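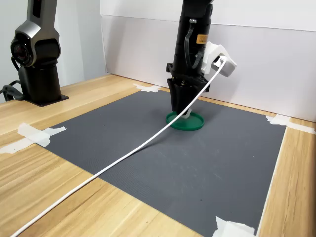
The gripper over a green lid on the test mat.

Review: the Sellomley tabletop arm and the chores it can and can't do

By Verna Lyons

People who know I write about kitchen and workshop equipment keep asking me the same thing: can you buy a machine yet that will put the dishes away? I spent 10 days with the Sellomley, a small robot arm sold by Flinora for workshops, small packing rooms and the odd very patient household. The short answer is no. The longer answer is more interesting, and for one or two kinds of buyer it might be a yes.

I used it at a packing room in Lernevcombe run by Chiamaka Onuoha. Her shop sells dry goods in tubs. Every tub needs a lid picked up, set down and pressed on, and at the moment people do all of it.

Setup

Plan on a full day. The instructions are clear up to the point where you teach the arm its first job, and then they get thin. I called the help line twice. Ezequiel Cervantes, who answered both times, was polite and knew the product, but the second fix he gave me should have been in the booklet.

The work surface matters more than I expected. On bare wood, lids slid when the jaws touched them. On a dark mat with some grip they mostly stayed put. Tape the mat down at the corners. If it creeps even a little during the day, the arm goes to where the lid used to be.

Lids

A flat lid is harder than it looks. There is very little to hold, and the raised rim is the only good place to grab. Out of 60 tries with one lid at a time, the Sellomley picked it up and set it on a tub 52 times. The misses were nearly all the same: one jaw landed on top of the rim and pushed the lid away.

Pressing the lid shut is another matter. It can push down in the middle, but our tubs need pressure all the way along the edge, so a person still had to finish each one. Ese Babalola, who packs full time, does a tub in a few seconds, snap included. The arm took much longer and left her the hard part.

Color made a difference too. Bright lids on the dark mat gave it little trouble. Black lids on the same mat were missed often enough that I gave up on them.

Other chores

I tried some household jobs after hours. It moved plastic cups from a tray to a shelf with no complaints from me. Spoons were fair if they were spread out and hopeless in a pile. Folding a dish towel took six minutes and the result was a lump. I did not try glassware.

Wiping a table worked better than I thought it would. It follows the same path every time and misses whatever is outside that path, crumbs included.

Noise and upkeep

It hums. You can talk over it. The rubber pads on the jaws had picked up flour dust by day eight and needed a wipe. One cable clip came loose and I put it back by hand.

Compared with the Bautista

I tested the Bautista arm in June. It is quicker and its booklet is better, but it grips too hard for thin plastic and cracked two lids on the first morning. For soft or light items I would take the Sellomley. For boxes, the Bautista.

Should you buy one?

For a home, no. For a shop with one dull, repeated job, parts that are always the same and someone willing to keep an eye on it, it is worth asking for a trial. Onuoha is not keeping hers. She says she will look again when it can close a tub.

Rating: 6 out of 10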